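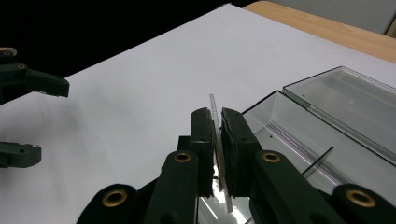
Buying Your First Gripper Kit: Questions I Keep Getting

Print this page | E-mail this page

What should I buy first?

Buy a pair of hand-held grippers before you even look at arms. I did it the other way around at Florik (my budget, my fault!) and the arm sat in its crate until November while we figured out what we wanted it to pick up.

Do I really need two?

For thin, clear pieces, I'd say yes. One gripper can hold a plate upright just fine, but the minute you want to deal with a hinged box as well, you'll wish you had a second one.

How much should I set aside?

Our starter order from Rebane came to $951, and that covered 2 grippers and a bag of spare pads. Shipping was another $33, which I forgot to put in the request, so please don't do that.

Are padded fingers worth paying extra for?

If you handle anything flat and slick, yes. I like a broad pad that sits flush against the piece. Ask the seller for a sample pad and try it on your own parts, not theirs.

What about the small stuff?

Budget for it! White paper for the table, clear plastic boxes with lids, extra plates for practice. I keep this as its own line on the sheet so it doesn't eat the repair money.

Lillberg or Condach?

I've used both. Condach ships faster, Lillberg answers the phone. For a first order I'd go with Lillberg, and I'd get the quote in writing and check how long it's good for. Mine ran out while I was waiting on a signature.

When should I start planning for an arm?

Give it 3 months with the hand-helds. Write down every job you try, and take that list with you when you ask for prices.

Contact | Copyright 2022 | Back to top

This site uses cookies to remember your settings. OK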